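Cloth Handling by Teleoperation: Gallery
Prosteo Manipulation Group, Loltport
Posted July 31, 2019

The page collects material from our cloth task series. An operator drives the arm by remote control through one full attempt, and the commands, joint positions and wrist view are logged together. The set now stands at 2986 demonstrations, of which 643 use patterned fabric. Attempts the operator abandoned are kept in the logs under a separate tag.

Most of the early sessions were done by hand guiding, with the operator holding the forearm and moving it through the fold. Hand guiding is quick to learn and gives smooth paths, but the operator's arms block the overhead view, and the grip force recorded at the wrist includes the push of the person doing the guiding. We moved to the Girkel handheld controller in December. Paths are a little less smooth. The force readings can be used without correction.

Plaid is in the set for two reasons. The stripes give the tracker something to follow when the cloth bends, and they show the operator which way a fold is running. Dark plaid is harder than light plaid. In deep folds the lines drop out and the operator has to judge depth from the edges alone. 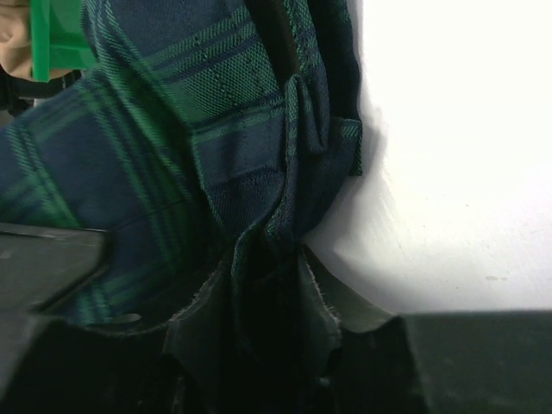 Antigoni Kontogiannis disagreed with our choice of view when she read the first draft of this page. Her note said that operators who watch only the wrist view grip too early, as the cloth fills the screen well before the fingers are in position to close, and that 76 of the abandoned attempts she reviewed ended that way. She would give new operators the overhead view alone for the first hour and add the wrist view afterward.

We tried her order with the next intake and kept it. Early grips went down. Time per attempt went up, mostly in the approach, and came back to the earlier level once the wrist view was added.

Plaid cloth between the gripper fingers, wrist view. Bright green stripes over navy, with a frayed hem at the bottom. The pattern is close to unreadable in the lowest folds.

Notes on frayed hems: loose threads confuse the edge detector, which tends to place the hem too low. For this group of demonstrations the operator marks the hem by pausing the arm over it before closing. The pause shows up in the log as a flat stretch in all joints and is removed before training.

Notes on regrasping: operators differ more here than anywhere else in the task. Some let the cloth drop and start over from the table. Others slide one finger under the fold and close again without lifting. Both are accepted. The two styles are labeled separately, and 291 demonstrations of the second style have been checked so far.

Controller settings used for the series are the Väisänen defaults, with hand motion scaled down by half below table clearance height. Operators may turn scaling off during the approach but not while the gripper is closed.

Next page: towels and knit fabric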